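Home | Boards | Data & Demos | Members | Search | Log in

Nesting dishes by hand grippers: split the sets or mix them?

Starting the tableware task for the Amau set. Bowls one side, red flower trays the other, all on the same glossy table. Want opinions before I record any more.
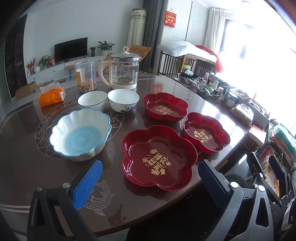
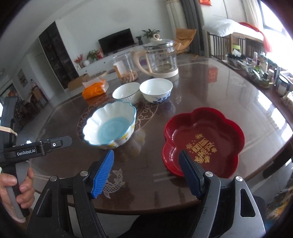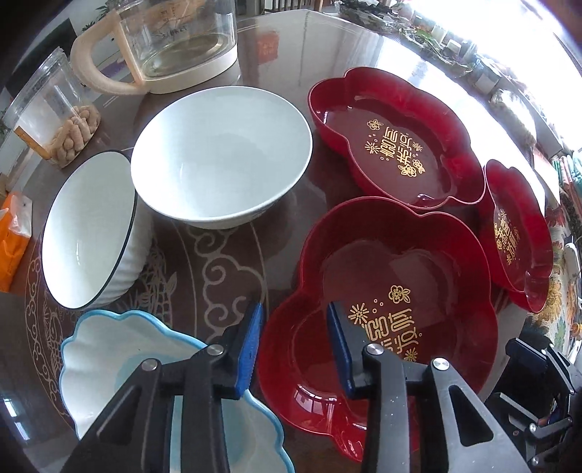

Posted by nernico_hk
Hacer Kırmızıgül, January 27, 2021

So far I've got 29 demos I'd keep. Task is: bowls into a stack, then trays into a stack, biggest at the bottom. Question is do I carry on with both in one long episode or cut it into two short ones. I lean long. The handover from bowls to trays is the bit our last model was rubbish at.

mondano
Two short ones. Long episodes you bin the lot when one grasp slips near the end. Been there, lost a whole June to it

nernico_hk
Can trim though? keep the bowl half, throw the tray half

mondano
You can, if somebody labels the cut. Who's labelling. Thought so

darwish39
Bigger worry for me is that tabletop. Shiny AND printed, scrolls and a fish, plus window glare down the right side. Policy will learn the fish. Put a plain cloth down

Marius S.
disagree with the cloth. People own shiny tables. If it only works on a cloth it doesnt work. Leave the table, move the dishes about more between takes. Same goes for the kettle and the peanut jar, shove them somewhere else every few goes.

darwish39
fine but then 29 is nowhere near enough

Marius S.
Never said it was.
(Marius Sârbu, Amau, same project, diferent flat)

nernico_hk
Kettle moves from tomorrow then. Cloth no. What about the trays, the rims are lobed so every grasp comes in at a different angle. Do I fix the turn or let it vary?

mondano
Vary it. But pinch on a lobe, not in the dip between two. Pick one and stick to it or the thing averages the two and grabs air

darwish39
+1 to that. and same rule for the scalloped bowl pls

nernico_hk
ok. Lobe only, both hands. Will redo the 4 where I went for the dip. Still doing long episodes, sorry mondano

mondano
your funeral. post the success rate when you have one

Last updated: 3 replies hidden, log in to view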